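Can I sell my franchise location before the term is up, and who pays the transfer fee?

Asked 2022-11-01 in Small Business > Franchises
514 views

I own one Pluner sandwich shop, signed a ten year agreement and I'm in year six. Want out. Knees are shot and my lease comes up in May anyway. Got a guy interested, he already runs two car washes so he has the cash, never done food though.

Called the franchisor and they sent me a three page form and said there is a transfer fee of $2,546 plus "training costs as applicable". Nobody there could tell me what as applicable means. My agreement says transfer needs written consent "not to be unreasonably witheld" and thats about it. Nothing on who pays.

So:
Do I pay the fee or does he?
Can they just say no to him?
Am I still on the hook if he stops paying royalties a year from now? I signed a personal guarantee at the start.

Shop is in Getholm if state rules matter. Thanks

3 answers

Answer 1 (marked helpful by asker)

Sold mine two years back, different brand, same kind of paper.

Fee: the franchisor bills you, the seller, in most agreements. Doesn't mean you eat it. Put it in the purchase agreement. We split ours down the middle and he paid all of the training. Get a number for the training before you agree on a price. Mine came in at $700 a head and they wanted two people trained, plus hotel.

Can they say no: yes, if they have a reason. Usual ones are not enough money, bad credit, owns a competing business, won't sign the new agreement. No food experience might come up. Ask for their buyer standards in writing, now, before he spends anything on a lawyer.

Also look for "right of first refusal". A lot of agreements have it. Means you show them his offer and they get so many days to match it and take the store themselves. Your buyer should hear about that from you early, mine found out late and nearly walked.

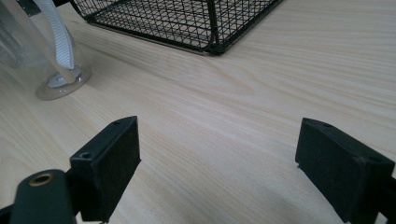
Does the buyer take over the years I have left, or start a new term?

Depends on the brand, and your agreement should say which. Some let him step into your remaining four years on your terms. Others make him sign whatever agreement they are using today, which can mean a higher royalty, a bigger ad fund payment and a remodel within a year or so. He needs to see the current version before he makes an offer. If there's a remodel coming he will knock it off your price.

The guarantee is the big one. It does not go away when you sell. You need a written release from the franchisor, signed at closing, same day as everything else. Ask for it in your first letter. They will probably want a general release back from you, meaning you give up any claims against them. Have a lawyer read that part. I used the Sostum office on a flat fee, was worth it, but any franchise lawyer will do.

And same thing for the landlord!! Separate guarantee, separate release. If the lease is up in May it may solve itself, but check if there's an auto renewal.

Answer 2

just have him pay it. hes the one getting a business. when i bought my place i paid everything and didnt complain

Answer 3

Agree with most of the first answer. Few things to add, typing this on break.

Check for a non-compete. Mine kept me out of the same kind of food for two years after the sale, within 70 miles. Didn't matter to me, might to you if you were thinking of a little deli or something later.

Pay off any back royalties first. They won't even open the transfer file if you owe.

Start early. Ours took from first letter to closing almost five months, most of it waiting on them. With a May lease date you dont have a lot of slack. And the landlord has to approve him as well, or he signs a new lease, so get him in touch with them now.

The Ghiță transfer checklist is decent if you want a list of papers to pull together. Written for hotels but most of it carries over. Skip the part on liquor licences obviously.

Comment from asker: found the first refusal thing, section 14, they get 30 days. Had no idea. Asking about the release tomorow.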